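Drorkside Equipment
Hand-Held Gripper Sets – Planning and Pricing Guide
Home > Data Collection > Hand-Held > Cloth and Laundry Work

Prydderch two-finger hand-held gripper, single or paired
For teams recording cloth handling in homes and small test rooms. Rental or purchase. Prices are quoted per project.

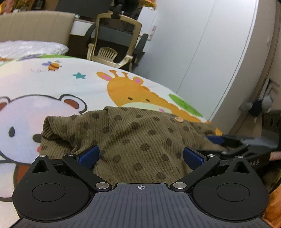
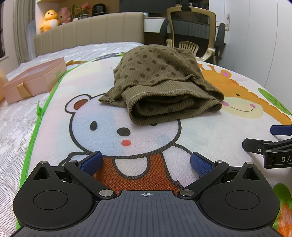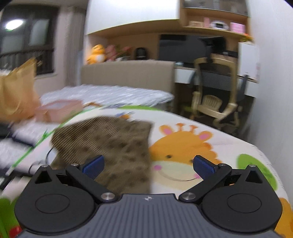
All three: work on a bed with a cartoon-print sheet or mat and a piece of brown fabric, gripper fingers with blue pads.

Overview
The Prydderch is a two-finger gripper that an operator carries by hand. It records the same finger motion your robot will need later, so you can build a training set before the arm has been delivered, or before you have decided which arm to buy. Many of our customers start here and put off the larger purchase until the second budget year.

A single set covers pick, place, drag and push work. Folding needs two. If your task list includes shirts, towels, bedding or children's clothes, budget for a pair from the start. Adding the second unit later means matching it to the first, and that costs a bench visit.

What is in a set
Gripper body with finger linkage
One pair of textured finger pads, fitted
One spare pair of pads
Camera mount (camera sold separately, see below)
Charger and cable
Hard case
Printed setup card

What is not in a set
Camera
Storage cards
Host computer
Datano session software (one license per pair, yearly)

Choosing single or paired
Single: tabletop objects, sorting, drawer and door work, light cleaning tasks.
Paired: garments, sheets, bags, boxes with lids, anything that has to be held with one hand while the other works.
Paired sets ship with both units matched and labeled left and right. Please keep them that way. Swapped units will record, but the session files will need to be corrected by hand.

Specifications
Configuration: two fingers, parallel use
Weight per unit, without camera: 600 g
Working time per charge: up to 10 hours
Pads: replaceable
Warranty: parts and labor, one year. Pads are not covered.

Finger pads
Pads are the part you will buy most often. The texture wears down, and cloth work wears it faster than hard objects do. Corduroy, denim and terry are the worst. Replacement pads are $39 a pair. For a month of daily garment recording we suggest two spare pairs per gripper on top of the one in the case. Pads come off with the small driver supplied. Wipe them with a damp cloth at the end of the day and let them dry before they go back in the case. Do not use alcohol or hand cream near them. Lint can be lifted off with tape.

Calibration
Each unit should be checked when it arrives, and again after any drop. The check takes a few minutes with the setup card. If the opening reading does not return to zero, stop and contact us before recording more. A bench recalibration is $290 per unit and includes new pivot hardware if it is needed. Return shipping is extra.

Planning the room
You do not need a lab. A bed, a couch or a kitchen table will do, and the recordings are more useful when the rooms are ordinary ones. Some points to settle before the first session:

Height. Beds are low. Operators working over one will want to sit or kneel for part of the shift, and that time should be in the schedule.
Background. Leave furniture and belongings where they are unless they are private. Put away mail, photos of people and anything with a name or address on it.
Surface. Use more than one. A patterned sheet, a plain sheet and a bare mattress cover give you three different backgrounds from one bed.
Light. Daylight changes through the day. Write down the start time of each session – 9:30 a.m. is enough, no need for seconds.
Permission. If it is someone's home, get the form signed before you carry the case in.

Planning the garments
Bring a mix of sizes and fabrics. Small clothes are harder to grip than people expect and should be on the list even if your product will mostly handle adult sizes. Include prints and ribbed fabrics as well as plain ones. Tag each piece on the inside so it can be logged without changing how it looks.

Budget notes
The gripper is usually not the largest line. Operator hours are, followed by file review. Marilou Rivera on our planning desk has a worksheet that covers hardware, pads, licenses, operators, review and travel, and she will fill in the hardware column for you if you send her a task list. Plans for more than four pairs go to Virgilio Layug, who handles fleet orders.

Rental is by the week with a two-week minimum. Rent can be put toward purchase if you decide before the units come back. Rental sets include the camera. Lost chargers are billed.

Compatibility
Works with the Avodo wrist camera and most small action cameras that fit the standard mount. Session files open in Datano without conversion. If you use your own pipeline, ask for the format sheet before ordering – it is four pages and your engineer will want to read it first.

Lead time
Single sets normally ship from stock. Pairs are built to order because of the matching step. Orders for October delivery are now open.

Customer comment
"We planned for one pair and two operators. Should have been two pairs. They spent a lot of the day waiting for each other. Pads lasted longer than we budgeted for, the hard case latch is stiff." – Jahangir Akanda, home textiles project

Related items
Replacement finger pads, pair
Avodo wrist camera
Left/right label kit
Case foam, paired layout
Datano license, yearly

Questions and quotes
Sales: Marites Soriano
Repairs and calibration: Amado Manalastas
Have your task list, number of operators and start month ready when you write.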